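Lab handout 6: comparing grippers on the CPU insertion task
Notes by Léonie Sabatier, 2019-02-21. Bring this with you, there are no spare copies at the bench.

Picking up from last time. We did pegs, we did connectors, now the chip. Same arm for everybody, two sets of fingers, two cameras. You are comparing FINGERS, so leave the controller gains alone (last year half the groups tuned the gains and then had nothing to say about the gripper).

The two sets:
Bisteo - narrow, black, stiff. Good reach past the memory slots. Small contact area so the chip can rotate in the grip.
Hopkin - wider pads, softer. Holds the chip flatter, but bumps into things near the socket. Check clearance before you start.

Setup
Tower on its side, case open, socket lever up. Fixture plate goes left of the tower, chip in its recess, heat spreader up. Home the arm above the case, fingers pointing down, then jog. Speed cap 18 mm/s inside the case. Outside the case you can go to 85. 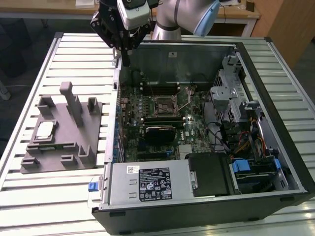 Start every run from the same home pose and write it down. If you restart the controller the pose is lost, ask Huguette Jacquet for the backup file, don't guess it.

Grip force: begin at the low preset. Chip slips, go up one step. Never straight to high. The log samples at 1,000 Hz, and we only need the last 400 samples before contact, so trim before you hand in. Files that are not trimmed get sent back.

Which camera?
Fixed one: good for the approach, good for seeing if the forearm will hit the case. Poor for the last bit, the gripper hides the socket.
Wrist one: good for the last bit. Chip, fingers and socket all in one view, and you can judge tilt. Useless for knowing where the rest of the arm is. Also the view turns when the wrist turns, so re-check your directions after each rotation or you will jog the wrong way.
Use both. In the report say which one you were looking at when you made each correction.

Tilt is the main thing to look for. One edge lower than the other and the chip lands on the load frame or, worse, on the contacts. Contacts bend very easily and we can't unbend them. If tilted: stop, back off straight up, re-grip at the fixture. Do not try to level it by pushing on the socket!!
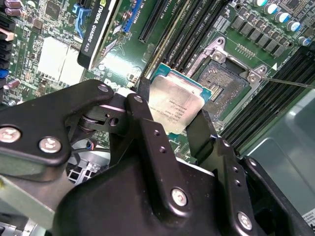

Irkemura Manipulation Teaching Group - Dept. of Mechanical Engineering

What to record, per attempt:
- finger set, force preset
- tilt before contact (low / medium / bad, by eye is ok)
- number of re-grips
- seated, not seated, or aborted
- anything odd

Aborted runs count as data, keep them in the table. Skullitz software users: export as CSV, the default format dosen't open on the lab machines.

Report is two pages max, due before the next session. One plot of force against time for each finger set, same axis limits on both. Then a paragraph on which fingers you would pick and what you would change on them. Pad shape, length, whatever, but tie it to a run number.

Reading for next time: compliance notes, section on passive alignment. Skip the derivation.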